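Vorari bin set, README

Status: usable, with complaints. Last edited March 16, 2026.

What this is

Recordings of a KUKA arm picking painted wooden blocks out of a sloped metal bin, made in a shared workshop. The set has 175 episodes, each a folder with stills from the fixed camera, joint positions and a one-line result. I wrote the logging scripts, and I'm also the person who doubts most of what people want to conclude from the logs.

The first plan was to train a grasp picker and publish a success rate. I dropped the success rate. With one bin, one arm and one kind of block, a percentage mostly tells you how kind the person resetting the blocks was feeling.

Setup

The bin is clamped to a wooden table and stays put between episodes. We put a blue tape cross on the wood as a reference for the camera position. Check it before you trust any pixel coordinates — the camera got bumped once in October and 18 episodes are flagged for it in notes.txt.

Blocks are red or green. A full reset is three of each, placed by hand, so don't call the layouts random. People avoid corners without meaning to.
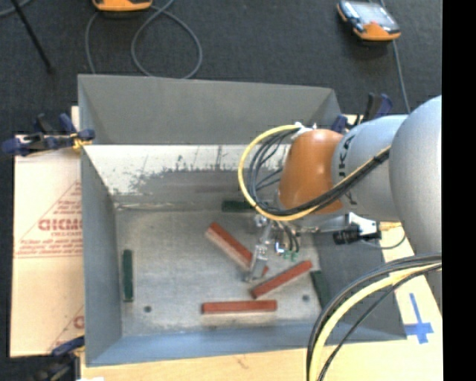 Bin, blocks and gripper, fixed camera view.

Known problems

Labels. "Success" was written by whoever was at the keyboard. Two of us disagreed about slipped grasps and never settled it. Treat the label as an opinion.

Color. The dark green blocks have much less contrast in shadow than the red ones. Any detector that does well here may simply be good at red. Werkener, the segmentation tool we tried first, gave nice masks on red and guesses on the rest.

Occlusion. The arm and its cables hide part of the bin floor in many stills. A block count from a single still is not reliable, and the scripts don't attempt one. 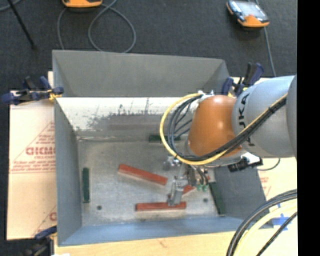 Background. The floor around the table was never cleared for recording, and the printed sheet left of the bin is in the view too. If your model scores well, mask everything outside the bin walls and run it again. I'd like to hear about the result even if it's bad, especially if it's bad.

Timing. Arm and camera clocks were synced by hand at the start of each session. Drift is over 3 frames in the longer ones. Don't use this for anything that depends on exact contact time.

What not to use it for

Claims about bin picking in general. Claims about factories. Comparisons with the Darkurska set, which has a different bin and its own idea of what an episode is. Somebody will do it anyway — please at least say so in the text.

Files

episodes/ one folder per episode
notes.txt flagged episodes and why
check_tape.py finds the tape cross, fails often in low light
split.csv train and test, divided by session

License and contact

Free to use with credit to the Thoroddsen workshop. Send corrections through the issue page and include the episode number.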